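Opinião

Fui ver um robô arrumar um armário e voltei com vontade de discutir

Já tinha prometido aqui que não escrevia mais sobre robôs até dezembro, mas a Colette Le Goff mandou-me o convite para o dia aberto da Molden e eu, claro, fui. Três horas de comboio para lá, mais uma bucha comida de pé, e tudo para ver duas máquinas a fazer o que a minha sogra faz enquanto fala ao telefone. E gostei! Gostei muito, até, e é por isso que estou irritado com metade das pessoas que lá estavam.

Explico. À minha volta havia gente de braços cruzados a suspirar porque aquilo era lento. Um senhor atrás de mim disse que em casa dele um armário se arruma em dois minutos (duvido, mas pronto). Eu acho que ele foi ver a coisa errada. Uma embalagem de plástico mole é um pesadelo para uma garra – cede, enruga, escorrega – e um frasco com tampa lisa não é muito mais simpático. Nas fábricas resolve-se isto pondo tudo sempre no mesmo sítio. Numa casa não há mesmo sítio, há o sítio onde alguém largou as compras.
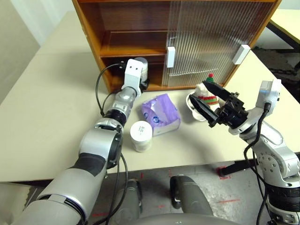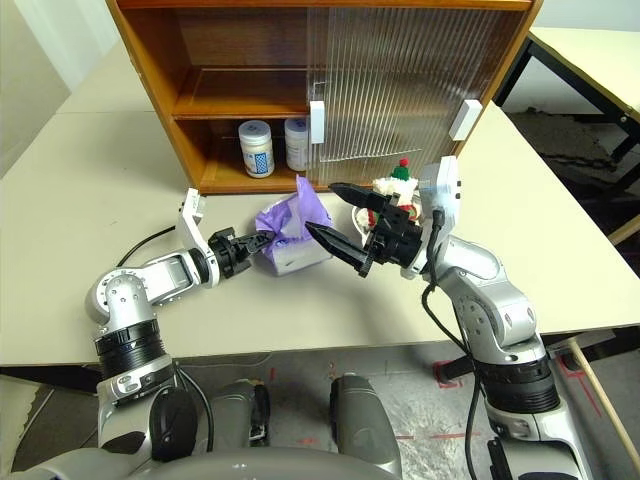 Dois braços, um pacote roxo e um armário de madeira com porta de correr canelada.

A Kavitha Venkataraman, que conduzia a visita, teve a paciência de responder às minhas perguntas todas, incluindo as parvas. Perguntei-lhe quando é que posso ter um destes na cozinha e ela riu-se e não me deu data nenhuma. Fiquei a gostar dela por isso. Estou farto de apresentações em que o robô já faz o jantar, passa a ferro e ainda nos pergunta como correu o dia, e depois vai-se a ver e é um vídeo acelerado com música por cima.

A minha opinião, que vale o que vale, é que devia haver mais dias destes, com o público ali perto e o tempo a correr à velocidade normal. Se for preciso esperar, espera-se. Quem tem medo de que lhe tirem o emprego vê com os próprios olhos em que ponto estão as coisas, e quem acha que isto é tudo magia também fica com outra ideia. Eram mais de oito pessoas no meu grupo e saímos de lá a discutir até à estação, cada um com a sua teoria. Eu continuo a defender que o difícil há de ser a gaveta dos talheres. A Colette aposta na roupa lavada, e já combinámos que quem perder paga o próximo comboio.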